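Iason Theodorakopoulos
@iasontheo

Every September my feed fills up with people announcing that the dishes are solved. It's September. The dishes are in my sink. A thread on clearing a table, which is the chore I keep coming back to when somebody tells me home robots are two years out.

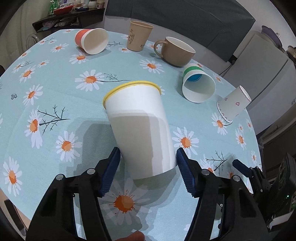
1/ I picked table clearing because it sounds like nothing. Cups go from table to trash or from table to sink. My kid did it at four, with complaints. If a machine can't do this one I don't want to hear about it folding my shirts.

2/ The demo version: one mug, upright, plain gray table, good light. The arm comes down, grabs the handle, lifts, everybody claps. I have seen the Flillitz video 17 times because people keep sending it to me. It's a nice video. It's also one mug.

3/ Now do it after a party. Some cups are standing, some got knocked over, and the ones on their sides point every which way. You know at a glance which end is the mouth. You don't think about it. A gripper has to work that out for each one before it even starts to close.

4/ Then there's squeeze. A paper cup on its side wants a light pinch. Too light and it rolls off. Too hard and you've made a paper taco, and if there was a swallow of coffee left in it, you've made a second chore.

5/ Same two fingers then have to pick up a ceramic mug, which weighs a lot more and does not forgive being dropped. I know the answer is "sensors." I've been hearing "sensors" since I was fixing vending machines.

6/ Let me be fair for one post. Soft, ridged finger pads are a real improvement over the bare metal I grew up with. They give a little and they hang on. If you'd shown me a pair of those in my vending days I would have stolen them.

7/ And tablecloths! Nobody at Risico has a tablecloth, I'm convinced of it. Cloth bunches. Press down a bit too hard next to a cup and you drag the whole party with you. Big flower prints are also a mean thing to do to a camera that's trying to find the edge of a white cup sitting on white petals.

8/ Someone will reply that vision handles patterns fine these days. Maybe so! Then show me that video, on a busy cloth, with shadows, start to finish, no cuts. I'll watch it 17 times too.

9/ The shop floor people are further along and they know why. I did a stretch at the Jestport plant, trays of parts, same tray, same spot, all shift. The arm there did 300 picks between jams on a good run. Everybody was proud of that, me included.

10/ But a person walked over at every jam. That was the job. In your kitchen the person who walks over is you, and you bought the thing so you could sit down.

11/ Numbers I'd like to see and never do: how many cups in a row, in a house the crew had never been in, with nobody touching anything. Kokkinos put out a report with a success rate in big type on the cover and I still couldn't tell you what counted as a success. Touching the cup? Lifting it? Getting it in the trash?

12/ Sorting is the part they skip. Paper cup, trash. Mug, sink. Paper cup somebody wrote their name on and is coming back for, leave it alone. Cup with a cute print your niece wants to keep, God help you. No finger pad fixes that.

13/ A reader asked what would change my mind. Fine. Seven cups, mixed paper and ceramic, at least half of them tipped over. Ordinary table, ordinary cloth, junk on the shelf behind it. Paper in the trash, mugs in the sink, cloth still on the table. Do it 2 evenings in a row.

14/ I'm not asking for speed, by the way. Take the whole night. I run the dishwasher while I'm asleep and have never once complained about how long it takes.

15/ I think the hands are closer than they were. I think the rest of it, the deciding and the not making a mess, is a lot further off than the people selling it let on. I'd put the first useful one in a cafeteria, where all the cups match.

16/ Anyone who has one of these running at home, a real one that you paid for, my replies are open. Tell me what it dropped. I'm going to go do the sink.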